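Comparing Two Finger Shapes for Picking Up Crockery
Project report by Manee Khamphan and Bautista Urrutia
12 July 2021

When we started in May, our plan was to build a whole kitchen helper, and our supervisor very kindly talked us down to one question: does a stepped finger hold a bowl rim better than a plain flat one? We called the two sets Larklow (stepped) and Gamard (flat), after the streets we live on, and printed both ourselves (the first Gamard pair snapped, which was a sad afternoon).

The rim turned out to be the part worth studying. A glazed bowl is slippery and curved, and a finger that meets it at a slight angle tends to let it swing.

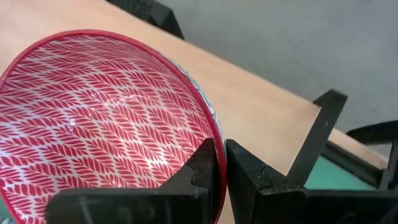

Figure 1. Stepped fingers holding a patterned bowl by its red rim.

Every attempt began with the crockery spread out on the green surface, and we moved things about between attempts so that the arms couldn't rely on one lucky layout. Working with two arms also meant thinking hard about reach, as the shelf sits right between them.

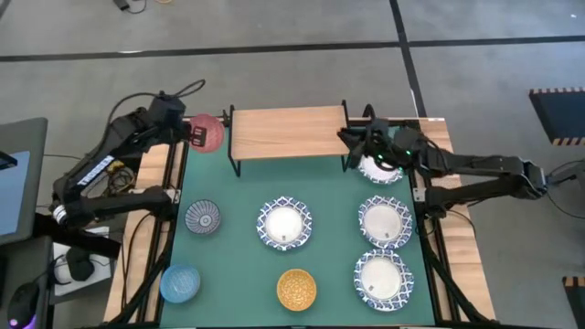

We made 904 attempts in all, 535 of them with Larklow, and we do wish we had split them more evenly. Larklow dropped 19 bowls and Gamard dropped 50, so we feel fairly safe in preferring the steps, at least for bowls. Plates are another story! Both sets struggled to get under a flat rim, and Bautista would like to try a thinner tip next term.

Stacking on the shelf was our favourite task and the slowest by far.
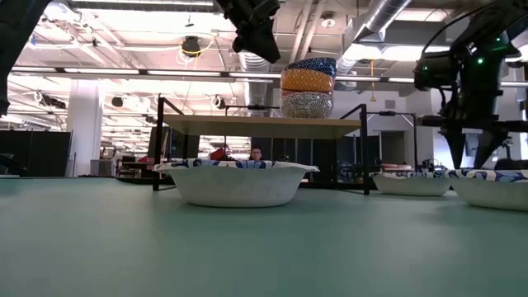 Figure 2. Bowls stacked on the shelf, with more crockery on the table.

We would also like to add a wrist camera check before each grip closes, and Manee has begun writing that part.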